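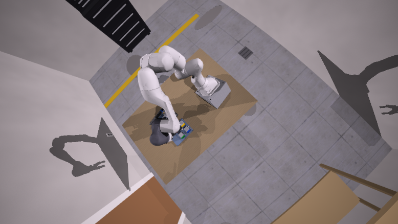

huiling_mao
25/02/2023
Got the Atham cell kit going in the simulator and I'm hooked! The license is 146 a seat. I'd only used Prillach before, and getting a first pick out of that took me all of July. With Atham I had the gripper down beside the little blue parts tray on my first evening, and the shadows on the table are so nice for judging height.

sesau_fan
Does it come with fixtures or do you model your own?

huiling_mao
Comes with a few, this one's my favorite: 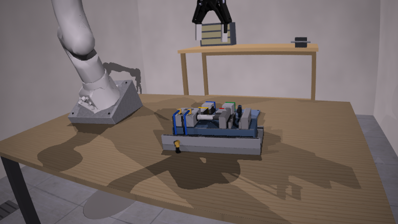
Clamp fixture on the main table, side table behind

Du
Pretty, but 146 for a sim? Prillach is 80 and the physics are fine.

huiling_mao
Fair, though I spent around 40 hours fighting Prillach's contact settings. Here I changed the grip width and just ran it again (and again, it's kind of addictive).
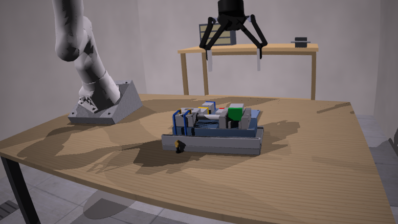
I've been trying different approach heights too, and you can save each one as a preset. Wish the presets had folders.

Du
Folders would sell me more than shadows. Still not paying 146.

sesau_fan
The full bundle is 400, skip it. Trying the single seat tonight!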